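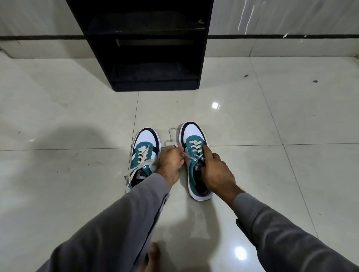 Laces first, opinions after.

November 13, 2020

Okay, softball thread. I finally read the Prornex preseason rankings all the way through and I have questions.

They've got Jernard at the top of the conference. Jernard! A team that lost both ends of its last doubleheader in April and left the bases loaded in three different innings. What changed? Same lineup, same short bench.

The write-up says "a renewed approach at the plate." Every team has a renewed approach at the plate in the fall. Call me when they're facing a decent riseball in a crosswind.

Also, fall scrimmages are not evidence. You're hitting off your own pitchers. You know what's coming. I've seen a kid bat .500 in fall ball and not start by spring break.

The pitching is what bugs me most. They have 2 arms. One of them threw more than 100 pitches in a loss and came back the next morning. Great for the highlight video, bad plan for a whole season.

Then there's Zovik, picked 6th. I watched Zovik. They bunt well, they don't throw the ball around, and their shortstop gets to everything. Sixth seems low to me, but defense doesn't make anybody's graphic.

Someone replied that the rankings are "data driven." Fine, show the data. I got a bar chart with no labels and an ad for bat grips.

And please stop telling me the 15 home games are an advantage. Have you seen the Jernard outfield after rain? Their own left fielder can't run on it.

The Ngô Invitational is supposed to be the first real test, if it gets played at all. I'm not booking a hotel yet.

If Jernard wins that one I'll repost this thread and take what's coming. Until then I've got them fourth.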